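Keeping Office Records
Handout 2: Where the files went
Tutor: Trudy Faulkner
Revised January 21, 2018

Last session we looked at paper, and most of you left feeling that paper was the problem. I am sorry to say that this session is on everything else.

A record is anything you may one day have to show to someone who doesn't believe you. The signed lease is a record. So is the email in which the landlord agreed to fix the roof, and so, to the lasting regret of several former managers, is the reply. The birthday card for the woman in accounts is not a record, although I have found a few filed under Finance.

Records have three ages. They are current while people use them every week, semi-current while people only argue over them, and closed when everyone who cared has left. Paper passes through these ages visibly: it gets moved to a lower shelf, then to a box, then to a room with a damp wall. Digital files look equally fresh at every age, so the draft budget from the year the office opened sits beside this morning's and has the better file name.

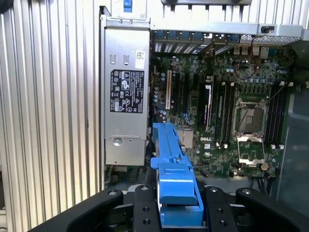

The Dirkness case

Read the case before the seminar. Dirkness was a small lettings firm bought by a larger one, Bronar. The sale agreement said that "all records" would be handed over. Nobody had written down what the records were. Rangi Goodwin, who was given the job of collecting them, was told that everything was on the shared drive.

The shared drive held 257 folders at the top level. Two were called "New Folder", and one of those contained the tenancy agreements. There was a folder named "Old" and inside it a folder named "Old old", where the gas safety certificates turned up. The deposits were in a spreadsheet kept by Steinar Kvaran on the desktop of his own work computer. He had kept it there so that it wouldn't get lost. 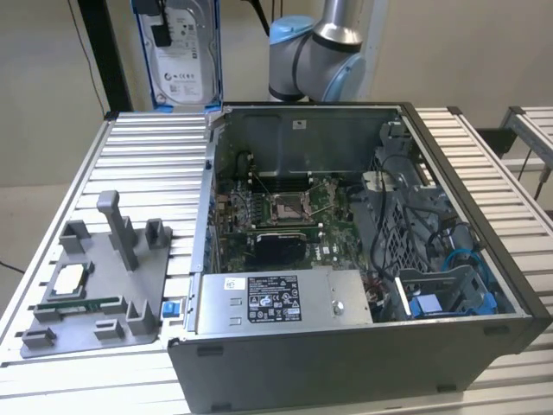 Steinar had a point, as it happens. The shared drive had no rules on who could move or delete things, and a careful person in a careless system will usually start a private one. If you find a private system in your office, be polite about it. Ask what the owner was protecting the files from, and write down the answer before you say anything about policy.

The retention schedule

This is the dull document that would have saved Rangi most of March. It is a table with one row for each kind of record. The columns are:

What it is, in words the staff use
Who is responsible for it (a post, never a person)
Where the master copy lives
How long it is kept, and from what date
What happens to it then

The fourth column causes the quarrels. "Six years" means nothing until you say six years from what. From the day the lease was signed? From the day it ended? Dirkness had used both, depending on who was in that day.

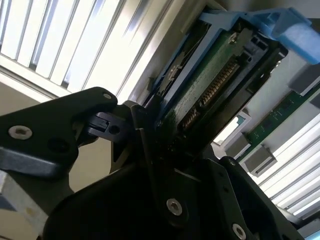
The second column causes fewer quarrels and more damage. People leave. A schedule that says "Florian" is responsible for the supplier contracts works very well until Florian Pruvost goes to work for Toom, after which the contracts belong to a memory. Write "office manager", even if Florian is the office manager and is standing next to you looking hurt.

Naming files

Put the date first, year before month before day, so that the list sorts itself. Then say what the thing is. Then give a version number. The word "final" is banned on this course. Ruby-Lee Mudgway, who taught it before me, kept a printed list of around 600 file names containing "final", and the longest used it four times, with a "really" in the middle.

Leave out initials, jokes and the name of the client's dog.
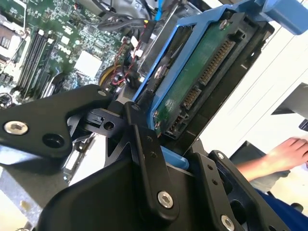 Does a backup count as keeping the record?

It doesn't. A backup is a copy of whatever was there when it was made, muddle included, and it is usually overwritten on its own timetable. If your schedule says a lease must be kept for six years, the lease needs a proper home for six years, with a name that someone could find it under. The backup is there in case that home burns down.

For the seminar

Draft a retention schedule for Atlow, the dental supplies firm in your course pack. Ten rows will do. You will want to include staff holiday forms, delivery notes and the complaints file, which is longer than the firm believes.

Bring one printed copy. Yes, paper. Put a version number on it.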